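9 Feb 2026

Paste again. I stopped in December with the thought that the recipe was finished, and it was not, so I write the whole thing more carefully this time, also for whoever continues with Avo when I am on the other work.

Where we were: Avo is the folded town plan from the Chin box, printed on thin machine paper, with old cloth on the back along some of the folds. The cloth has to come off and the folds have to be mended with Dritis tissue. For this we need a wheat starch paste that is thin enough to brush on the tissue without tearing it, and strong enough to hold when the plan is opened and closed by a reader. My December paste held very well, but it made the mended strips stiff like a fingernail. When I opened the test sheet the paper cracked beside the mend, which is worse than the damage we started with.

I think I used too much starch and cooked it too short. These are two different mistakes and I made them together, so from the December notes I can not say which one did the harm. Today I tried to separate them.

**Batch A.** Same proportion of starch to water as in December, but cooked much longer on low heat, with stirring all the time. 88 g of Morico starch, soaked overnight in the cold room, old water poured off and new water added before the cooking. It went from milk to something like yogurt quite suddenly, and then slowly more glassy. In December I took it from the heat at the yogurt point. This was too early. If you lift the spoon and the paste falls in lumps, keep going. It should come down in one slow ribbon that stays visible on the surface for a moment.

**Batch B.** Less starch, short cooking, same pot after washing. It looked fine in the pot and bad in the strainer, grainy, with small white points which did not pass through the horsehair. I pushed it through twice more and the points became fewer, but they were still there when I rubbed a bit between the fingers.

**Batch C.** Less starch, long cooking. I expected this one to be the winner and so I was extra strict with it. It is smooth, a little too liquid for the cloth edges, very nice on the tissue.

All batches were cooled with a lid on, then strained, then strained again, and then worked with the brush in the bowl with a few drops of water at a time. The working in the bowl is where I lose patience. The old instruction in the binder says "until it feels like cream", and I have never understood how thick is the cream of this person. I write here my own version: the brush should stand for a moment when I let it go and then fall over slowly. For the tissue strips, thinner, the brush does not stand.

The mends were made on scrap from the same period, not on Avo. I used the leftover pages from the spoiled register, which is a similar thin paper but a bit more yellow. Strips were torn along a wet line, so that the fibers stay long at the edge. Width of the strip 6 mm for all of them. Grain direction the same as the page, I checked each strip by wetting a corner and looking how it curls, and threw away the ones I was not sure about.

Drying was between blotter and the thin non-woven sheet, under the glass with weights. First blotter changed early, second one left in until after lunch. I moved the drying out of the wet room because the sink side is too damp now with the new tap running so often, and put the stack on the desk in the front room.
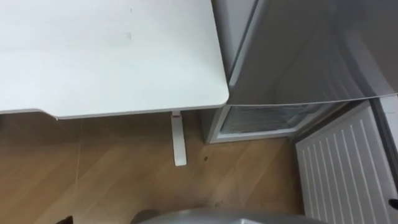 *Front room, white desk, corner on the right.*

The desk is better than the old trestle because it does not rock, and a weight stays where I put it. Please put a sheet of silicone paper between the blotter and the desk top anyway. Paste that comes through the blotter and dries on a smooth surface is a small problem, but paste that takes a piece of the next person's blotter with it is an annoying one.

Results, written down as I felt them with the fingers, before reading the labels on the back:

| Batch | Feel of the mend | Opening and closing | Edge of the strip |
|---|---|---|---|
| A | firm, slightly hard at the middle | good, faint line beside the mend | clean |
| B | uneven, hard points | poor, lifted at one end | small bumps |
| C | soft, bends with the page | good, no line seen | clean, nearly invisible |

So the long cooking matters more than I had thought, and the amount of starch matters also, but in second place. Batch A is the December paste with proper cooking, and it is already a much better paste. I am a little ashamed that I blamed the starch. In the December entry I wrote "Morico lot is maybe old, change supplier", and I would like this sentence to be ignored. The lot is fine. I will put a pencil note beside it.

One thing I don't trust yet is how I judge stiffness. I fold the mended page over a ruler and I look how round the bend is. It is a feeling and not a measurement, and after ten strips my feeling becomes tired and everything is the same. A colleague from the textile side uses a simple hanging test: the strip lies on a flat edge and is pushed out slowly until it bends down to a marked angle, and you write the length that hangs out. We could do this with a piece of glass and a protractor. I would like to do it for C and for a C with a bit more water, because on the test pages these two I could probably not tell apart by hand.

About the cloth. I tried the removal on one loose corner piece only, the piece that was already separated from the plan when the box came. Damp blotter on top, then a barrier membrane so the water goes as vapor and not as liquid, then a light board. After the first waiting time nothing moved. After the second the cloth came up at the corner with the flat spatula, and the old glue under it was brown and soft and had the smell of animal glue. I had expected starch. This changes the plan a bit, since animal glue likes warmth and the starch does not care so much, and also because the residue must be taken off before any new mend goes on. If we put nice soft paste on top of old hard glue, then the mend will be as stiff as the glue.

The printing ink did not bleed in the vapor. The hand coloring is another story: the pink of the market quarter moved very slightly on the swab. The green did not. The blue I did not test, there is too little of it in the corner piece and I did not want to touch the main sheet at the end of a long day, when I am not careful enough. Nobody should do anything wet near the pink until we have talked about it.

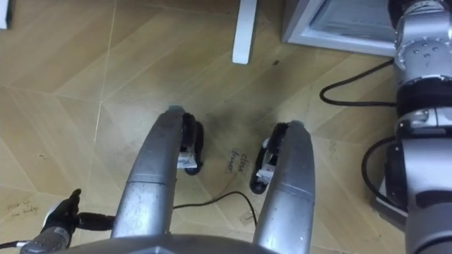

*Two silver fingers over the floor, labels on the inside.*

Humidity. The little meter in the front room says lower than the one in the wet room, as it should, but the difference between them is not the same every time I look. I put them side by side in a closed plastic box together with a salt solution, to see if they agree with each other. They will stay there until tomorrow. Until I have this answer, please do not use the front room numbers in the treatment report, only write "front room" and the time.

The strips dried in the front room were flatter than those from the wet room, this is clear also without a meter. The wet room strips had a soft wave on the long side. I took one of them, made it damp again and dried it in the front room under the same weight, and the wave went out. So it is not a permanent damage, but on a sheet as large as Avo I would not like to depend on a second drying.

Weights: the small lead bags are leaking again at the seam. I sewed one and put the other in a double cover. For Avo we will need more of them than we have, and I prefer bags of fine steel shot over solid blocks, because a block gives a hard line at its edge if the blotter is thin. Cost should be written in the next order together with the tissue. The Dritis roll is enough for the tests and for the short folds, but the long center fold will eat a lot of it, since I want one strip without joins there. A join in the middle of the center fold is exactly where the reader's thumb goes.

I also measured the length of the folds on the photocopy, with a string, and then corrected for the scale of the copy. Total is 2000 mm of fold to mend, not counting the two small tears at the margin. In December I had a smaller number, and I found why: I forgot the vertical folds on the left part, where the cloth is still good. The cloth is good but the paper under it is split, you can see this from the front with light from the side.
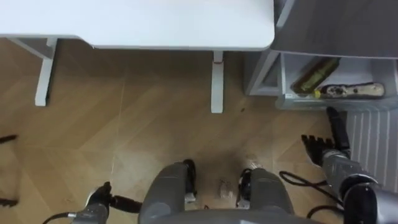
*Reading time: 6 minutes*

Storage of the paste. I divided Batch C into small jars, filled to the top, lids on, in the fridge on the shelf that is not for food. No preservative. Every jar has the batch letter on the lid and also on the side, because in December two lids were exchanged during washing and I lost one afternoon. When the paste smells sour, throw it away, also when it looks good. If there is clear water on the top and no smell, it can be poured off and the paste strained again, but I would use such paste only for boards and never for Avo.

Cleaning of the horsehair strainer: cold water first. Warm water cooks the rest of the starch into the hairs and then it is there forever. The strainer was left with paste in it once last week, and I needed a soft toothbrush and much patience.

The oldest reference strip in our sample folder is 17 years old, made by someone who did not write the recipe on it. It is still soft, clean at the edge, no yellow line. I keep it on the desk beside the new ones because it is the only honest comparison that I have. Batch C is near to it in the hand. Batch A is a bit harder. If anybody finds the old recipe card in the binder or behind the drawers, please do not file it, bring it to me first.

To do next:

- hanging test for C, and for C with more water
- read both humidity meters in the salt box
- swab test of the blue, in the morning, with good light
- ask what enzyme or warm poultice is allowed for the animal glue on this kind of paper
- order steel shot, bag cloth, one more roll of tissue
- cut a new silicone paper for the desk, longer than the present one
- pencil note in the December entry about the starch

A question I leave open for the meeting: do we put cloth back on the folds at all? The Chin people asked for "the same as before, but clean". I understand the wish, but the cloth is what made the hard edge, and the paper broke along this edge. Tissue from the back, two layers at the crossings, and storing it flat in a folder would be my proposal. If it must be folded again for the shelf, then I would like to see the box first, and its inner size, before I decide on the thickness of anything.

Batch B is thrown away. The pot is soaking.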